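Mirnovus Build Report: Clearing a Glass Table

The handbook for the shared workshop at Willitden says a humanoid should be able to tidy a living room by the end of a term. I doubted that in March and I doubt it more now. Our task was narrow: stand at a table, take hold of something soft, move it off to the side and let go. We named the robot Mirnovus. The arms and legs came ready to assemble, and the control code is ours, apart from the Kunmont balance package, which we left alone.

We logged 292 attempts. Of these, 79 counted as clean, meaning the object left the table and nobody touched the stop button. Algirdas wants to report only the last batch, where the rate looks better. I don't think we can – the last batch was also the one where we set every object in the easiest spot.

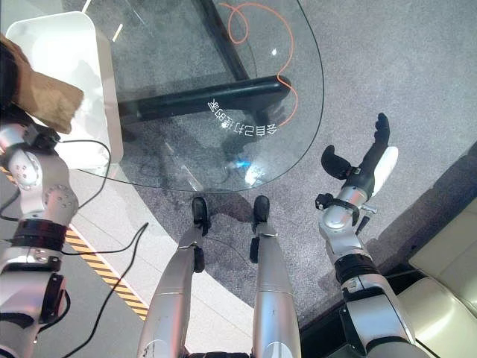 Mirnovus project, workshop report
Text by Triin Lepik. Control code by Triin Lepik and Algirdas Org.

Glass was a poor choice of table. You see straight through to the black base and the carpet, and our depth readings did the same. On bad runs the planner put the tabletop at floor height. Algirdas fixed this by typing in the height by hand, which works until somebody bumps the table.

Crumpled brown things held in the left hand hid part of whatever was behind them, so we also lost sight of the drop point. The right hand mostly stayed open and out of the way. We had planned for two-handed lifts and got 2 of them, both slow.

Cables are still a problem. There is an orange one under the glass and black ones across the pale floor, and we never let the robot take a step with them lying there. Its feet stayed on the carpet for all the counted runs, so please don't read this as a walking result.

Average time for a clean run was about 28 seconds. I can do it faster – so can Algirdas, with his eyes shut. Next term we want a table with a solid top and a drop point that someone else picks.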